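Small-Item Clutter: Which Popular Tips Are Worth Your Time

Posted January 28, 2025 by Myfanwy Craddock

Every winter the same household tips come around again, usually with a new name and a new set of containers to buy. I have tried most of them at my own expense. A few work. Plenty only move the mess to another room, and one or two cost more than the stuff they are supposed to save. 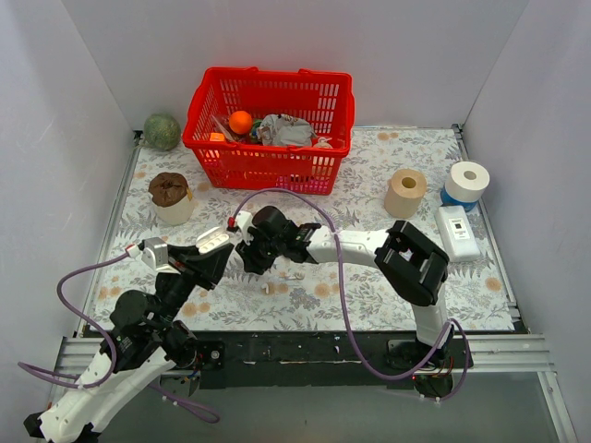
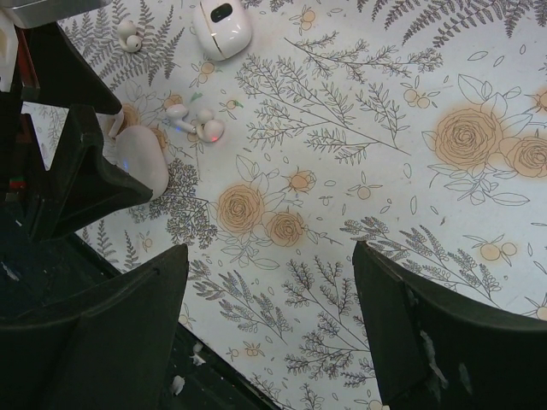 A shopping basket and a mix of odds and ends, first; earbuds and their charging cases, second.

The one-basket method

You have probably seen this one. Keep a basket by the door, toss in whatever is out of place, and walk it around the house before bed. The tossing part is easy. The walking part lasts until the first evening you come home tired, and then you own a basket of things you can't find.

I kept at it for most of a winter. What helped was a smaller basket. If it fills up in a day, you have to deal with it. A big laundry hamper can swallow a month of mail, gloves and batteries before anyone notices. Slotted or open sides are better than solid ones for the same reason: you can see what is down there without digging.

Ignore the advice to line it with fabric. Crumbs and coins get under the lining and you have to wash it.

Vinegar on everything

Vinegar is fine on mineral crust around a faucet and inside a kettle. It is a poor choice for marble, other natural stone, and some rubber seals. Never mix it with bleach. The fizzing paste of vinegar and baking soda that gets passed around as a miracle scrub is mostly a show: the two largely cancel each other out, and what's left is slightly salty water. Use the baking soda with plain water if you want something gritty, and save the vinegar for the kettle.

Cleaning earbuds

Lots of bad ideas here. I have seen people recommend soaking the tips while they are still attached, blowing into the mesh, and poking it with a pin. Pins push wax further in or tear the mesh.

Take the silicone tips off, if yours come off, and wash those in warm soapy water. Dry them all the way. Wipe the buds with a dry, lint-free cloth and brush the mesh gently with a soft, dry toothbrush, holding the bud mesh side down. A dry cotton swab will get most of the lint out of the case. Check the maker's instructions before you use any liquid on the rest of it.

If two people in the house have white cases, mark them. A dot of nail polish on the bottom does the job and lasts longer than a sticker. I don't believe in the special silicone covers for this. Mine stretched, picked up lint and made the lid hard to close.

Labels and clear bins

My friend Kelly Lopes bought 24 matching clear bins from Flimlow after watching a video, and I helped her fill them. They looked great. By February two of them were labeled "Misc." and held nearly everything she used every day, while the rest sat on a high shelf with things she could have thrown out.

Sort first and buy later. A shoebox tells you just as well whether you need a place for charging cords. If you still want the clear bin after a month, get one and measure the shelf before you do.

Toilet paper storage

The tip says to keep spare rolls in a basket on the bathroom floor. Bathroom floors get wet, and a roll that has soaked up water is trash. Put them on a shelf, or leave them in the plastic they came in. I can't see why this needs a product, but Gendach sells a tower for it, with a lid.

Plastic bags

Folding bags into little triangles is pleasant if you like folding. I don't count it as a storage method. Stuff them into one bag, hang it on a hook inside a cabinet, and when that bag is full, stop keeping them. Many grocery stores take clean, dry bags back, though you should ask yours what it does with them.

Tablecloths and stains

Blot, don't rub. That old rule holds up. Salt on red wine is more doubtful. It soaks up some of the liquid while the spill is fresh, but so does a paper towel, and you won't be brushing salt out of the weave afterward. Cold water next, then your usual detergent, and keep the cloth out of the dryer until the mark is gone, as heat can set it.

Printed cloths hide small stains better than plain ones. Test any stain remover on the hem first, particularly if the print is pale. I lost a corner of a good one by skipping that step, and the bottle did say "safe for colors."

Next month: drawer dividers, and whether the expandable kind ever stays put. Mine has slid to the back again.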